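The tidying robot is still a long way off

By Oranuch Siriwan

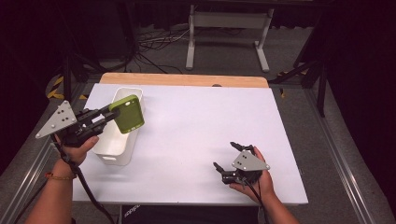
A phone case held just above a storage bin, using one of a pair of hand-held grippers.

People ask me when a machine will clear up the kitchen table. My answer is not yet, and I would not save up for one.

Putting a phone case in a bin sounds like nothing. A person does it while talking. A machine has to find the case, pick a side to grip, hold it firmly enough and let go in the right place. Then someone swaps the case for a sock and much of that has to be worked out again.

The shop floor is a little ahead. At the Bellamy packing hall in Stummont, two arms load cartons all day and do it well — but every carton is the same size. Bok-nam Song, who ran the line there for three years, told me they stopped whenever a flap was bent.

Homes are full of bent flaps. Grippers guided by a person's own hands seem to me a sensible way to teach the work, and I would like to see more money go there and less into stage shows. I watched one in Clalurholm last December. The robot folded a towel in almost 2 minutes, and the towel had been laid flat for it first.

I will keep doing my own tidying for now.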